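Home > Duston > Food & Drink

Filed under: Local News, Snacks, Schools Out

Print this story | E-mail this story

Snack trays are back at the Duston reading room

12 April 2026

If you have a kid who goes to the after-school reading room in Duston, you probably already heard the news at dinner, but for everyone else: the snack trays are back! They went away in December when the old ones got too cracked to wash properly, and ever since then the kids have been handed a paper napkin with crackers on it, which works fine until someone sneezes.

The new trays come from Pristari, the restaurant supply place out on the Prernham road. There are 40 of them, shallow and rectangular, dark red inside with a thin black rim that stands up on all four sides. I'm a little in love with that rim. Anyone who has watched a grape roll the whole length of a reading table will know why. They were on clearance because a diner had ordered them and then changed its mind about the color, and the reading room got the lot for 80 dollars. I went along to help load the car and I can report that a stack of trays is a lot heavier than you'd think.

So what goes on them? A small carton of juice, to start with, the kind with the straw stuck to the front in its own plastic wrapper. Then a piece of fruit and something crunchy. The fruit is from Kiss, the produce stand across from the post office (they're letting the reading room have the small apples that don't sell, and those are the ones my daughter likes best anyway). The crunchy thing changes. Pretzels the first week, and there's talk of popcorn, although I have vacuumed that rug before and I'd vote no.

There was a fair bit of back and forth about the juice. Some parents wanted a big jug and cups, which would be cheaper and make less trash, and I can see that. But the cups have been tried, and the picture books still have the stains. A carton keeps its juice to itself until a kid squeezes it, and if they don't want it they can take it home closed. The straws were another thing. Please don't take them off ahead of time if you're helping set up! A bunch of us did that at the first try-out, thinking we were being useful, and then spent ten minutes hunting for straws under the table with a very thirsty line forming.

Setting up is easy once you've done it a couple of times. Wipe the table down, lay the tray flat, and put the carton in first, over on the right side, so the apple can't shove it around. Crackers or pretzels go in last so they don't get damp from the fruit. It takes around 3 minutes to do a table if you have someone handing you things, and a good deal longer if you're chatting, which I usually am.

Snacks come out at half past the hour and everything is cleared by 5. Kids carry their own tray to the wash cart, empty carton and all, and the straw wrapper goes in the trash and not down the side of the beanbag. If your child can't have a particular fruit or grain, write it on the card by the sign-in sheet and a separate tray will be made up with their name on a sticky note. The Prernham reading room does it the same way, and that's where we stole the idea.

A few people have asked whether they can drop off food. Sealed things are welcome, home baking unfortunately isn't, and I say that as someone who had already made the banana bread. Juice is what runs out fastest. Small cartons are best, any flavor, as long as the straws are attached. Leave them on the low shelf inside the door with the books that are waiting to be mended, and I'll get them put away with the trays before the next session.
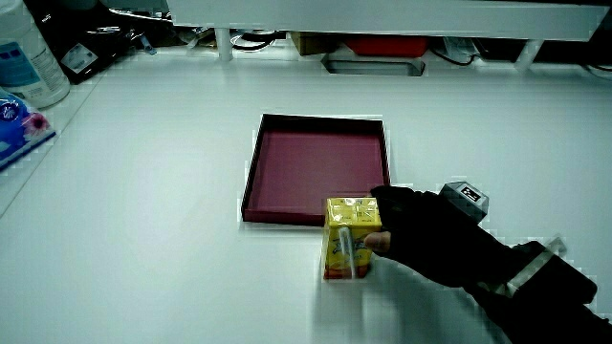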